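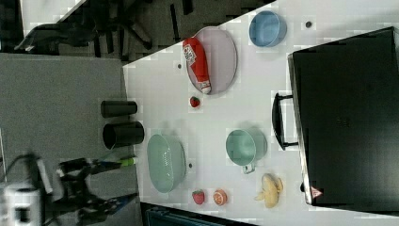 Clearing a Play Kitchen Table, Fast

Updated July 1, 2024

Quick one. Takes 3 minutes once you've done it a few times. Works on any low table, ours is plain white so crumbs show.

What you need: one shallow bin, one damp cloth, a dry towel. That's it. I use the small Rindasard bin, anything works.

Step 1. Big stuff first. Colander goes in the bin, open side up. It's now your basket for the little food. Don't stack anything yet.

Step 2. Small food into the colander. Strawberries, orange, banana. Strawberries go first becuase they roll. Check the floor on that side too.

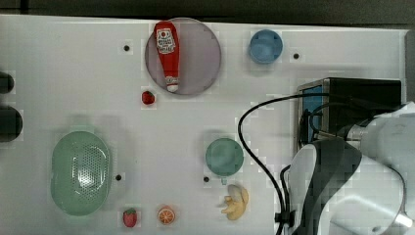
Step 3. Ketchup off the plate. Stand it up in a corner of the bin, cap on top. If you leave it lying on the plate the plate ends up vertical and everything slides.

Step 4. Plate flat against the side of the bin. Bowl next to it. Mug goes inside the bowl if it fits, handle up. If not, beside it, no forcing.

Step 5. Wipe. Damp cloth, long strokes, away from you. Go round any holes in the top, don't push crumbs in them. A cotton swab gets out what's already in there. Then the dry towel, flat, one pass.

Anything that isn't kitchen (laptops, bags, mail) goes off the table before you wipe, not after. Learned that one in September.

Washing: warm water, drop of soap, rinse, air dry on the rack. Once a week is plenty. I don't soak the squeeze bottle, water gets under the cap and stays their.
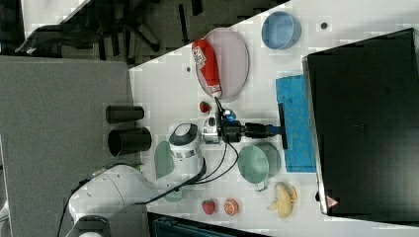 Khải Nghiêm wrote in that the colander trick only works if you have one big enough, and theirs from Zavorport holds the orange and nothing else. They use a mesh laundry bag, then wash the food right in it.

Fine by me. Mesh bag it is, if your colander's small. Hang it up to drip after.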